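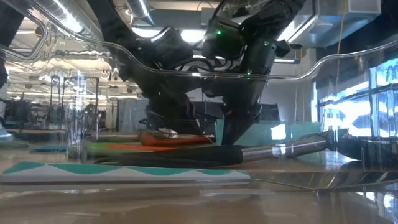 The storage of long-handled kitchen tools was chosen as the subject of this project after a review of the shared teaching kitchen at Lakatos Hall. The kitchen holds tools of very different lengths, and most of them are kept in bins with no fixed arrangement. A long tool placed in a clear bin tends to settle along the diagonal, as the silver-and-black one does, and shorter items then collect on either side of its handle. The diagonal is the longest line available on the floor of a rectangular bin, so this position is stable, but it divides the remaining floor into two triangles that are hard to use. The report compares three ways of storing such tools and recommends one of them.

## 1. Scope

The work covers turners, spatulas, ladles, tongs and whisks. Knives were excluded under the kitchen rules. Cutlery was excluded because it already has a drawer insert that works well enough.

Three methods were compared:

- **Method A:** all tools flat in one bin, no sorting
- **Method B:** tools sorted by type into separate bins, flat
- **Method C:** tools sorted by type, heads inside the bin, handles resting over the rim

## 2. Equipment

Bins were taken from the Stinus and Lilov ranges already owned by the department. The Stinus bins are deeper and have a rolled rim. The Lilov bins have a straight rim and stack more easily when empty. No new bins were bought. Tool length was measured with a steel rule from the end of the handle to the tip of the head, and handle thickness with a caliper at the midpoint.

## 3. Procedure

Each trial began with all tools on the bench in one pile. The tester sorted them by the method under test. A second student then read tool names from a shuffled list, and the tester retrieved each tool and laid it on a towel. Time was recorded from the end of the spoken name to contact with the towel. A total of 1,562 retrievals were timed, of which 119 were discarded because the wrong tool was picked up or the name was misheard.

Method C needs a rule for which way the handles point. In the first trials there was no rule, and handles ended up on all sides of the bin. From the second set onward, all handles had to point the same way. 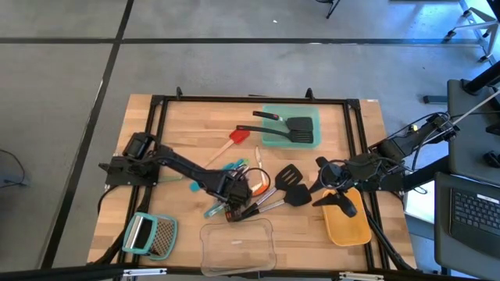 *Figure 2. Two black turners placed across the teal bin, heads inside, handles over the rim to the left.*

## 4. Results

Method A was the fastest to put away and the slowest to retrieve from. Most of the lost time came from lifting one tool to free another. Slotted heads caught on whisk wires in both A and B.

Method C gave the shortest retrieval times for turners and spatulas. It gave no benefit for tongs, which slid off the rim when the bin was moved. Overlapping heads did not slow retrieval as long as the handles stayed apart.

The longest tool in the set measured 371 mm. It could not lie flat against the side wall of any Lilov bin.

## 5. Limitations

Only 5 testers took part, and all of them knew the kitchen. Bench height was not varied. Erzsébet Hegyi pointed out at the October review that the overhanging handles take up counter space that was not included in our footprint figures. These have not been corrected.

## 6. Recommendation

Use Method C for turners and spatulas, with handles toward the user. Keep tongs and whisks flat in separate bins. The Wondard wall rail listed in the project proposal was not tested and should be compared with Method C before any purchase is made.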